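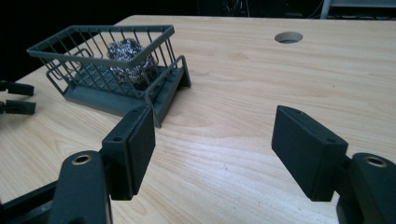 회사 소개

안녕하십니까. Govden의 홈페이지에 와 주셔서 감사합니다.

저희는 소프트웨어 개발자를 위한 빌드 도구와 설치 환경 관리 프로그램을 만드는 회사입니다. 저는 대표 Rhiannon Prosser입니다. 한국어는 제 모국어가 아니지만, 한국의 고객님들께 드리는 소개 글은 제가 직접 쓰고 싶었습니다. 어색한 표현이 있으면 너그럽게 읽어 주시기 바랍니다.

무엇을 만드는가

저희의 첫 제품은 Grirnness입니다. Grirnness는 한 대의 컴퓨터에 여러 버전의 컴파일러와 라이브러리를 설치하고, 프로젝트마다 필요한 버전을 자동으로 선택하는 프로그램입니다. 개발자는 프로젝트 폴더 안에 설정 파일을 하나 둡니다. 그 파일에 버전 번호를 적으면 Grirnness가 필요한 것을 내려받고 환경 변수를 맞춥니다. 프로젝트를 바꾸면 환경 변수도 같이 바뀝니다. 기존에 설치된 프로그램은 지우지 않습니다.

두 번째 제품은 Warker입니다. Warker는 빌드 서버에서 실행되는 작은 프로그램이며, 같은 소스 코드를 두 번 빌드해서 결과가 같은지 비교합니다. 결과가 다르면 어느 파일의 어느 부분이 다른지 보고서로 알려 드립니다. 보고서는 한국어와 영어로 볼 수 있습니다. 한국어 보고서의 문장은 지금도 고치고 있습니다. 특히 "의존성"과 "종속성" 중에서 어느 단어를 사용해야 하는지에 대해 고객님들의 의견이 서로 달랐습니다. 현재 버전에서는 "의존성"으로 통일하였습니다.

회사의 시작

Govden은 저와 동료 세 명이 시작한 회사입니다. 그 전에 우리는 같은 회사에서 모바일 앱의 빌드를 담당했습니다. 새 직원이 입사하면 개발 환경을 준비하는 데에 이틀이 걸렸고, 설치 안내 문서는 117쪽이었습니다. 문서의 절반은 이미 오래된 내용이었습니다. 우리는 그 문서를 고치는 일을 맡았는데, 고치는 동안 문서의 많은 부분을 프로그램이 대신할 수 있다고 생각하게 되었습니다. Grirnness의 첫 버전은 그때 저녁 시간에 작성한 스크립트에서 시작되었습니다.

한국어 서비스는 2018년 11월에 열었습니다. 한국어 설치 프로그램의 첫 정식 버전은 11/01/2018에 공개하였습니다. 그 버전에는 사용자 이름이 한글인 윈도우 계정에서 설치 경로를 읽지 못하는 문제가 있었습니다. 같은 달에 수정 버전을 배포하였고, 그 후로는 모든 시험을 한글 경로에서도 실행합니다.

현재 Grirnness를 사용하는 회사는 200곳입니다. 게임 회사, 병원 예약 시스템을 만드는 회사, 그리고 대학교의 연구실도 있습니다. 제품 안에서 설치할 수 있는 도구와 라이브러리는 700가지입니다. 목록에 없는 도구는 고객님께서 직접 추가하실 수 있으며, 추가하는 방법은 문서의 "사용자 저장소" 장에 있습니다.

일하는 방식

저희 사무실은 1974년에 지어진 건물의 3층에 있습니다. 엘리베이터가 느려서 직원들은 보통 계단으로 다닙니다. 개발팀과 고객지원팀은 같은 방에서 일합니다. 고객님의 문의는 먼저 고객지원팀이 읽고, 제품의 오류로 판단되면 그날 안에 개발팀에 전달합니다. 개발자도 한 달에 며칠은 문의에 직접 답변합니다. 저도 순서가 오면 답변을 씁니다.

새 버전은 두 달에 한 번 공개합니다. 공개하기 전에 사내 시험 서버 Jenkins에서 지원하는 모든 운영체제의 설치와 삭제를 시험합니다. 시험이 하나라도 실패하면 공개를 미룹니다. 작년에는 두 번 미루었고, 기다리신 고객님들께 죄송하게 생각하고 있습니다.

라이선스와 개인정보

Grirnness는 개인과 학생에게 무료입니다. 회사에서 사용하실 때에는 사용자 수에 따라 라이선스를 구입하셔야 합니다. 저희 제품은 소스 코드의 내용을 외부로 보내지 않습니다. 오류 보고를 보내는 기능은 처음에 꺼져 있으며, 설정 화면에서 고객님이 켜신 경우에만 동작합니다.

문의

제품에 대한 질문, 번역에 대한 의견, 채용 문의는 홈페이지의 문의 양식으로 보내 주십시오. 한국어로 쓰셔도 되고 영어로 쓰셔도 됩니다. 오류를 알려 주실 때에는 운영체제의 버전과 Grirnness의 버전, 그리고 로그 파일을 함께 보내 주시면 더 빨리 확인할 수 있습니다.

Govden 대표 Rhiannon Prosser 드림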